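Nenano Workshop Tips: Looking After a Varnished Table

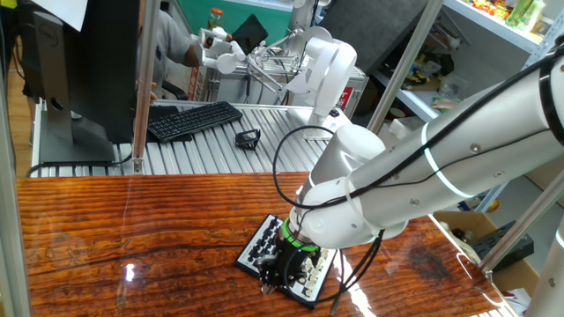 The varnished table top, with the small black-and-white panel lying flat on it.

A shiny wooden top is beautiful but it shows everything. I use mine for small repairs, and these habits keep it in good condition.

Wipe it with a soft cloth, only a little damp, and always along the grain. Then dry it with a second cloth.

Put felt under anything that has metal feet. I cut mine in squares of 40 mm and change them every 6 months.

To find fine scratches, bend down and look across the surface to where the lamp reflects. From above you will miss many of them.

Do not rub a dark stain with strong cleaner. Try first a drop of mild soap, and wait 11 minutes before you wipe.

Keep the keyboard and the cables on a separate bench behind, so the table stays free for the work.

Next page: oiling a chopping board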